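The Sang Crossing

They put the Cuvis in the water at 4 in the morning, no lights, tide going out. 419 horsepower and a hull nobody had signed off on. The designer sat forward with her knees up. Cold. Coffee already gone.

Humow had built the engines for a different boat. Heavier, slower, meant for harbor pilots. Then the money ran out and the engines sat under a tarp in Stikstead all winter and she bought them cheap. Too cheap, her brother said. He was steering now. He had stopped saying it.

"Give it some."

He gave it some. The bow came up, hung there, dropped. She felt the slap in her teeth.

"More."

Past the breakwater the chop got mean. Short waves, close together, the kind that shake screws loose. She had a hand flat on the deck, listening through it. A buzz on the left side. Was that there yesterday? It was not there yesterday.

16 miles to Sang. The buyer would be on the dock at six, or he'd be on a plane, he had been clear on that. Very nice watch. Hadn't asked one question about the hull, only how fast and what colors.

Thirty knots. Thirty-five. The buzz went up a note and she crawled back past her brother and got the hatch open and put her head in. Hot oil, salt, noise like a train. Everything looked fine. Everything always looks fine. She put her palm on the left mount and it was walking, just barely, a hair forward and a hair back.

"How long," he yelled.

"What?"

"How long does it hold!"

She thought about the 352 drawings in the flat drawer at home. The mount was in there somewere, drawn at midnight, the bolt one size down from what she wanted becuase that was the size they had.

"Keep going," she yelled.

So he kept going. Sun coming up orange and ugly behind the fuel tanks. A ferry, far off. She lay on her stomach with one arm down the hatch and held the wrench on the bolt, a quarter turn, wait, a quarter turn, her shoulder gone numb by the second buoy.

200 yards out he cut the throttle and the quiet came down all at once. Water ticking on the hull. A man on the dock, standing, hands in his pockets.

"He came," her brother said.

She pulled her arm out. Black to the elbow. Couldn't open her fingers yet.

"Don't let him look in the hatch," she said, and threw the line.

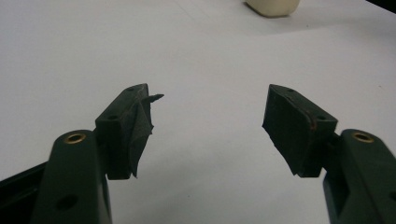
Okay but does he buy it?? I read the hatch part twice, my dad ran a charter boat and a loose mount is exactly the thing he'd be swearing at before breakfast. Please tell me there's a second part.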